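Home Features Food Homes Outdoors Subscribe

Search this site Enter a word or phrase Go

The year I stopped tumble drying

It started with a noise. Anyone who has owned a tumble dryer past its best will know the one I mean, a sort of low groan with a clonk at the end of it, as if somebody had put a boot in with the pillowcases. I ignored it for most of the autumn. Then in January the drum stopped turning altogether, halfway through a load of towels, and I stood in the utility room at eleven at night with my arms full of damp cotton and nowhere to put any of it.

I did look at new ones. The nearest big showroom to me is out at Cengate, past the roundabout with the heron on it, and I spent a whole morning there opening and shutting round doors. I even had my card out at one point. But the model I liked was four weeks away, and by the time I'd driven home I had decided to see how I got on with an airer and a bit of rope until it came. That was more than a year ago and I never placed the order.

I should say that I grew up in a house with washing everywhere. My mother had a ceiling airer in the kitchen, one of those with the long wooden laths and a pulley, and everything we wore between October and April smelled faintly of onions. When I got my first flat I swore I'd never live like that again. So it was quite a thing for me to find myself up a stepladder, screwing a cast-iron bracket into a joist and hoping the joist was where I thought it was (it was, second go).

The airer I bought is a Trillik, with four rails, and it cost me less than a decent pair of shoes. I put it over the stairs, where the warm air goes anyway. Sheets folded in half lengthways just about clear the banister. Jeans go on the outside rail by the window, socks on the inside, and there's a knack to hoisting it so the whole lot doesn't tip to one side and shed pants on to whoever's coming up with the tea.

The first month was dreadful! I won't pretend otherwise. I was washing in the same way I always had, everything at once at the weekend, and the house simply couldn't take it. The windows streamed. There was a patch behind the wardrobe in the back bedroom that I'd rather not discuss. One evening I came in from work and it was like walking into the palm house at a botanical garden, only with school jumpers.

What changed things was a neighbour's dehumidifier, borrowed for a weekend and given back with great reluctance. I bought a Matsuda of my own the week after, secondhand, from a man two villages over who was moving somewhere dry. It sits at the foot of the stairs and hums. I empty the tank every morning into the watering can and I've become oddly proud of it, the way other people are of a sourdough starter. Shut the doors, switch it on, and a load that used to hang about for two days is ready by breakfast.

The other change was doing less at a time. I put on one small wash most evenings now, straight after supper, and hang it up before bed. It takes as long as the weather forecast and the bit of news that comes before it. I used to give up most of a morning to laundry and I resented every minute, and now I hardly notice it's being done.

And then there's outdoors. I had a rotary line for years and used it perhaps six times each summer, mainly because it lived in the shed with a wasps' nest. I've since taken it to the tip and strung a proper line from the house to the old pear tree, with a prop in the middle cut from a length of hazel. I'd forgotten what wind does to a duvet cover. On a good blowy day in spring I can get three loads out and in again before lunch, and I go about for the rest of the afternoon telling people so.

I have strong views on pegs now. I didn't ask for them. The cheap plastic ones go brittle in a season and snap with a little ping, usually into the flowerbed. The wooden ones with springs are better but they mark if you leave them out in the rain, and I always leave them out in the rain. I bought a bag of 200 when I put the line up, and when I turned the bag out on the kitchen table the other day there were 73 left. I assume the rest are under the hedge.

Towels were the sticking point for me, as they are for everybody I've talked to about this. A line-dried towel can come in as stiff as a board, and one of my children described his as like being dried by toast.

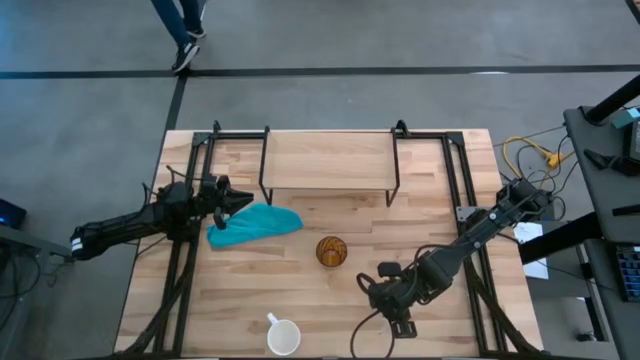
I tried all sorts. Vinegar in the drawer of the machine does help a bit, and half the usual amount of detergent helps a lot more. I stopped using fabric softener completely – it made them feel lovely and then they just pushed the water round my back. The thing that really does it is a good shake, though. Snap each one hard, three or four times, before it goes on the line and again when it comes off. You look ridiculous. The dog next door barks every time. But they come in soft enough that the complaints have stopped, or at any rate moved on to other subjects.

I do iron more than I did, which I hadn't expected. Shirts come off the dryer's warm drum with half the work done for you and off a rail they don't, so I've got into the habit of hanging them on proper hangers with the top button done up and giving the collar a tug. Pillowcases I smooth flat with my hands and put away and hope for the best. I've let linen go altogether. It can look how it likes.

As for money, I haven't kept a spreadsheet. The bills have come down by enough that I noticed, even with the Matsuda humming away, and my clothes are lasting longer. I used to pull great grey felts of fluff out of that dryer's filter and never once thought about where it was coming from. It was coming from my jumpers!

My sister, who has a very nice dryer and three boys in football kit, thinks I've lost my mind, and I quite see her point. If I had her week I'd have her dryer. She did tell me hers has a ten-year guarantee and that she means to keep it going until 2040 out of spite. I said I'd still be hanging out sheets, and she said she'd bring hers round if it ever broke.

There's a space in my utility room now where the old machine was. I'd planned shelves. So far it has the wellies in it, and the spare bag of pegs.

More from Homes

The Alex paraffin heater and other things we found in the loft
Is it worth relining old curtains?
Small kitchens, big tables
How to sharpen your own scissors
A beginner's guide to damp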